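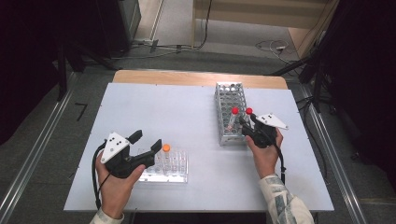
Test tubes with red caps in a wire rack.

Home Classes Trials Minutes Join

Grinmont Dog Sports Club
Minutes of the June members' meeting

The meeting opened at 7:05 p.m. in the side room at the Lolleck Road building. Baoshan Yin chaired. Enough members were present for a vote. Dogs were crated in the hall as usual.

Minutes of the last meeting
Approved with one correction. The puppy class moved to the north ring, and the minutes had said the south ring.

Money
The balance in the club account is $869 after the mower repair and the deposit on the fall trial site. The entry fees from the spring trial are all in. One refund is still open for a dog that was withdrawn with a sore shoulder. Members agreed to send the refund without waiting for the vet's note, as the trial rules only ask for notice before the first run.

Field and equipment
The grass in the south ring is thin near the tunnel and there is a dip where dogs land off the second jump. It was agreed to stop using that corner until it has been filled and seeded. Classes will set their courses toward the fence side in the meantime.

The contact paint on the dog walk is peeling at the down end. Several members said their dogs are slipping on it, mostly the bigger ones. The choices are to sand and repaint with a grit coat or to buy rubber skins. Rubber costs more but the club at Nakum has had it on their dog walk and A-frame for a few seasons and likes it. Baoshan will ask Nakum what they paid and whether it came in one piece. No money was voted.

The seesaw bangs loudly on the hard ground. Two members with young dogs asked for a mat under it during classes. There is an old stall mat behind the shed and that will be used. It should be put back after class so the grass under it does not die.

Jump cups: 3 are cracked. Replacements have been ordered.

Fall trial
The site is confirmed. The judge has asked for a later start than last year, and the briefing is now set for 8:30 a.m. Entries will be limited to 25 dogs per class. There was some discussion of this. The limit last year was higher and the small dog classes ran past lunch, with dogs waiting in hot cars or being walked in circles. One member felt a limit would turn away newer handlers, who tend to send their forms late. The meeting settled on keeping the limit and holding a wait list in order of postmark.

Course builders will be picked at the next meeting. Anyone who wants to learn should come to a Bai course setting evening first — the maps are easier to follow after you have wheeled one out with somebody who knows how to read them.

Ring crew will get a lunch ticket this time. The sandwiches last year ran out before the leash runners got a break.
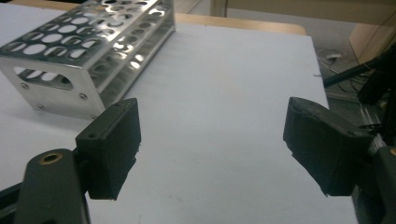
Crating at the trial was the next point. The barn has room along both walls, but the aisle has to stay clear for the ring gate. Crates may go in one deep only. Handlers with more than one dog are asked to stack soft goods on top of the crates and leave chairs outside. Females in season may be entered in the last class of the day and must be crated in the lean-to, with a separate path to the ring. This is the same as last year.

Health rules for classes
The wording on the sign-up form has been out of date for some time. It asks for a kennel cough shot but does not say how recent. After some back and forth the following was agreed:

Rabies proof is required from every dog old enough to have had the shot.
Any dog that has been coughing stays home until it has gone 2 full weeks without a cough.
Puppies may start once they have had their second set of shots.
A dog with loose stool does not come to class, even if it seems fine otherwise.

A member asked if the club would accept titer results in place of boosters. For distemper and parvo the answer is yes, with the lab sheet. For rabies the answer is no, because the county does not accept them.

Class report
Beginner agility is full. Rally has room. The tricks class had low numbers in spring, mostly toy breeds and one very patient hound, and it may be combined with the beginner rally class if the instructors are willing. The recall workshop went well and people asked for another one. It will need a fenced field, so the north ring is booked for it and puppy class will shift to a later slot that evening.

There was a complaint about treats left on the ground in the training room. A dog on a restricted diet picked up some cheese and was sick at home that night. Instructors will ask everyone to check their spot before they leave. Toys with squeakers stay in the bag while other dogs are working.

Other business
The sign at the Lolleck Road gate has faded. Baoshan has a spare board and will paint it.

Somebody left a blue slip lead and a water bowl after the last practice. They are on the hook inside the shed door.

A request to allow flexible leads on the walk from the parking area was turned down. Fixed leads only, as posted.

The meeting closed at 8:50 p.m. The next meeting will be in the same room. Agenda items go to Baoshan ahead of time please.

Comments

Petra's mom: Does the limit count dogs or handlers? I run both of mine in the same class.

Baoshan Yin: Dogs. Two dogs in one class take two places.

shelties_at_home: I would vote for rubber on the dog walk. We ran on it at Nakum and my boy stopped creeping on the down ramp. Please make sure whoever puts it on does the edges well though, theirs had started to lift at one end.

R. in beginner rally: The blue lead is mine, thank you. The bowl is not.

Contact the club through the Join page | Copyright Grinmont Dog Sports Club | Back to top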